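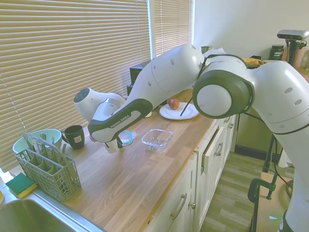 Noise from indoor rabbits in shared-wall housing: a measurement study at Pruitt Court

Project report, Companion Animal Studies
Submitted May 12, 2025

1. Background

Rabbits are often suggested as a quiet pet for units and apartments. They do not bark, and most strata by-laws that restrict dogs say nothing about them. Complaints do occur, however, and they mostly concern thumping (a hind foot struck on the floor) and the chewing or rattling of cage bars at night. Both sounds travel through the floor more than through the air, so the neighbour below is the one who hears them.

The project asked two questions. First, at what hours do pet rabbits make floor-borne noise? Second, does the floor covering under the pen change how much of it reaches the unit below?

2. Method

Pruitt Court is a three-storey building with concrete slab floors and tiled living areas. Two rabbit-keeping households on the second floor took part, referred to as Unit A and Unit B. Unit A keeps a neutered pair in an open pen. Unit B keeps one adult doe in a wire cage with a run attached.

A Duvero vibration logger was taped to the ceiling of the unit directly below each pen. The logger stores an event each time the signal passes a set threshold. It ran for 30 nights, from 8 pm to 8 am. For the first half of the period the pens stood on bare tile. For the second half they stood on Nirkico rubber-backed matting, cut to extend past the pen on all sides.

Feeding times and pen layout were left as the owners had them. Owners kept a written log of visitors, vacuuming and furniture moves, and events at those times were removed.

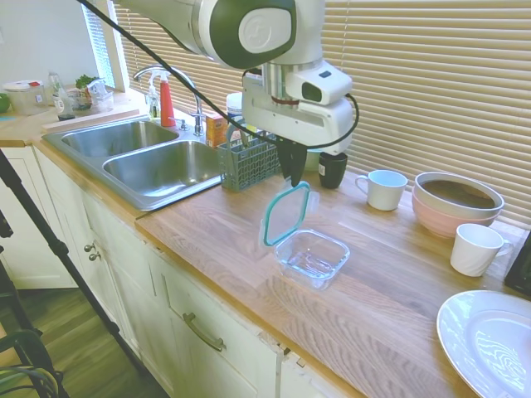
3. Results

After removal of logged household noise, 2782 events remained across both units. Most fell in two blocks, one before midnight and one shortly before dawn. This agrees with the usual description of rabbits as most active at dusk and dawn.

Unit B produced the larger share. Its events were short and closely spaced, a pattern that matched bar chewing when checked against the owner's notes. Unit A produced fewer events, but they were stronger. The owners identified 113 of them as thumps.

Event counts were lower in both units with the matting in place. The drop was clear for thumps and small for bar chewing. The cage in Unit B also touched the wall, and this was not corrected during the test – some of the chewing noise may have bypassed the mat.

4. Limitations

Two households are too few to support a general claim. Bare tile always came first, so the animals may simply have been calmer in the second half. The threshold was set by hand using an Arnetti test weight dropped on the tile, and a different threshold would give different totals.

5. Recommendations

Place the pen on dense matting and keep it clear of shared walls. Replace wire cages with open pens where space allows. Offer hay late in the evening. Future work should swap the order of the floor coverings between units and include a building with timber floors.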